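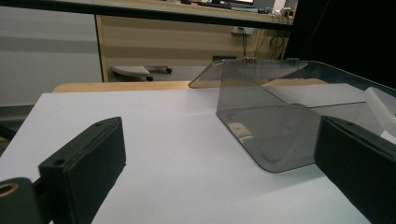

I have been complaining about white tables for years, mostly to people who were trying to eat, so it's time I wrote it down and left them alone. I think white is a terrible color for a table. I think we all got talked into it, a little at a time, and now it's in the kitchens and the offices and the dentist's waiting room, and if you go shopping for something to put your dinner on you have to ask specially for a color. My case starts with contrast. Look at how hard those black parts stand out against that flat white tabletop. Your eye goes straight to them and stays there, and that's what a white top does with everything. Put down a black phone, a set of keys, a pen cap, one single raisin, and it becomes an exhibit.

Now, some people like that! I've had this argument with enough of them to know. They say a white table looks clean. My answer is that a white table looks clean for the four minutes after you clean it, and for the rest of the day it reports on you. The table I grew up with was a sort of muddy brown, with darker streaks in it, and you could have lost a whole piece of toast on that thing. My mother wiped it after supper and never thought about it again until the next supper. It was a great table. I did my homework on it, my brother took apart a radio on it (and did not put the radio back together), and if any of this left a mark I couldn't find it for you today.

My own white table was a Skutthorpe, from Dimasell, and I bought it when I moved into the apartment on my own and wanted to be a different kind of person. You know the kind. She has one bowl of lemons. She drinks her coffee standing next to the window and then the cup goes away somewhere. I saw that table in the showroom under about fifty lamps and I thought, that's her table, and I paid for it and got a neighbor to help me carry it up.

I lasted three years with it. What I learned is that coffee makes a ring even when you'd swear the cup was dry, that newspaper ink comes off on a tabletop if you lean on it, and that turmeric is forever. There was a yellow patch by my right elbow from one dinner in my first October there, and I tried everything on it, baking soda, lemon, sunshine, a paste somebody on a message board swore by. It faded to a sort of weak-tea shade and there it stopped. I ended up keeping a trivet on top of it. When you've got a trivet permanently parked on your table to cover a stain, you don't own the table you thought you bought.

Then there's the glare, which I don't hear people talk about nearly enough. My kitchen faces east. From breakfast until the middle of the morning that table threw the sun right back up in my face, and I'd sit there squinting at my eggs. I moved the table, and then it was in the way of the oven door. I put a tablecloth on it, a nice dark green one, and for a couple of weeks I was perfectly happy, and then it dawned on me that I was covering up the whole table in order to enjoy it. So what was I doing with a white one?

My friend Rohani Chin takes the other side of this, and she's no fool, so let me give her a fair hearing. Rohani sews. She says when she's matching thread or looking for a dropped pin, she wants the plainest, palest surface she can get, and on a dark table she'd go blind. She also says that seeing the dirt is the point, and that what bothers me is the knowledge that my old brown table was filthy the whole time. I don't have a good answer to that second one! It probably was filthy. I ate off it for eighteen years and I'm fine, but I grant her that it's not much of an argument.

And the first one I'll give her completely. For work where you need to find small things, sure, have your white table. Sewing, fixing a watch, sorting beads, laying out anything with little parts you can't afford to lose. Same goes for cutting out paper or looking at old slides. The trouble is that most of us aren't doing that most of the time. Most of us are eating and opening mail. A surface that's wonderful for finding a pin is a pretty tiring one to have your soup on, because it keeps on finding things for you long after you've stopped looking.

Offices are the worst of it, if you ask me. When I worked at Ondex they redid our whole floor, 24 desks, every one of them white, plus a long white table in the meeting room and white counters by the sink. The old desks had been a tan color nobody would have called pretty. But people used to leave stuff on them. There'd be a plant and a mug and somebody's kid's drawing and a pile of folders, and it all sort of sank in together and looked like a place where people worked. After the white desks came, the exact same stuff looked like litter. Within a month there was an email about keeping surfaces clear. I'm convinced there'd never have been an email if they'd bought the desks in walnut. The mess hadn't grown at all, it just had a spotlight on it, and people took their plants home.

I think that's what really gets me. A white surface has an opinion about how you live, and the opinion is that you should have less going on. It photographs beautifully, I know, and I'm sure that's a good part of why we have so many of them. Food on white looks like a cookbook. Anything you're trying to sell looks better on white too. I sold my Skutthorpe with a picture taken on a cloudy day, trivet included, and I had 35 messages about it by the next evening. People want that table. I told the man who came for it about the turmeric and he said he didn't cook much, so maybe the two of them are doing well.

If you want to see how it ought to be done, go have lunch at Okoro sometime. It's a little place, steamed-up windows, and the tables are dark and scratched and none of them match. I've been going for years and I couldn't tell you if they've ever been refinished. You can drop rice there. You can put your elbows down. The person next to you can drop rice, and you'd never know about it, and I think that's a nice way to be in a room with strangers. They did get one new table last winter, up near the register, and it's pale, not even white, more of an oatmeal, and I have noticed that it's always the last one to get taken.

I'm not saying throw yours out. Tables cost money, and if you've got a white one and a patient disposition, keep it and buy some placemats. But if you're out shopping right now and you're standing in front of one under all those showroom lamps, feeling yourself turn into the lemon person, do me a favor and go get a cup of coffee first. Think about the last thing you spilled, and who was there, and how fast anybody jumped up. Then go ask the salesperson what they've got in brown. They'll have to walk you to the back of the store for it. Mine was behind the bar stools, marked down, with a scratch on one corner that I've never been able to find since I got it home.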